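Home | Trips | Eats | Yarn & Cloth | About Me

A Day at the Haverford Mill Open House

So I finally made it to the Haverford mill! I've been meaning to go for years (it only opens its doors to the public twice a year, in March and November, and I always have something on), and this time I put it on the calendar in pen and drove up with my sister-in-law and a bag of clementines.

Parking is in the field behind the old boiler house. Wear boots. We got there at 9:30 and there was already a line for the dye house tour, which takes 40 people at a time, so we signed up for the second one and went to look at the looms first.

The weaving floor is LOUD. They hand you foam earplugs at the door and you need them. Our guide was Booker Whitfield, who started in the mill's shipping room and now runs the floor, and he had to shout everything through a little speaker clipped to his belt. I caught maybe half. What I did catch: the upholstery cloth for theater seats is their bread and butter, and a full warp takes 304 bobbins on the big rack, all tied in by hand. My sister-in-law asked how long that takes and he just laughed.

Dye house next. It smells like wet dog and vinegar, in a nice way? Mei Iwasaki mixes the colors, and she let us pass around sample cards of the reds, which were my favorite part of the whole day. There's one called Skiris that I'd paint my entire house in if anybody let me.
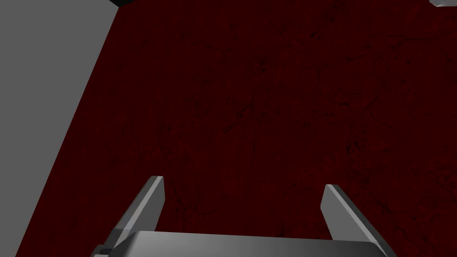 Can you buy cloth at the open house?
The remnant room is open from noon until 4, cash or card, and everything is sold by the piece with no cutting.

I went in for "just a look" and came out with two pieces of wool and a cushion cover I don't have a cushion for. Prices are fair, but get there early, the good stuff was pretty picked over by one o'clock.

Lunch was chili in the canteen, a bit thin, great cornbread. Then we sat in on a talk by Torben Diekmann on mending moth holes, and I wish it had been twice as long. He ran out of time right when he got to knits! There's supposed to be a handout on the mill's website but I haven't found it yet.

If you're going in November, skip the gift shop (mugs, mostly) and do the upstairs pattern library, room 197, at the end of the hall past the restrooms. It isn't on the map. Huge old books of swatches, and you're allowed to turn the pages if you wash your hands first.

Posted Tue 21 March by Corinne Fitzsimmons

12 comments | 31 shares

Contact | © Corinne Fitzsimmons | Back to top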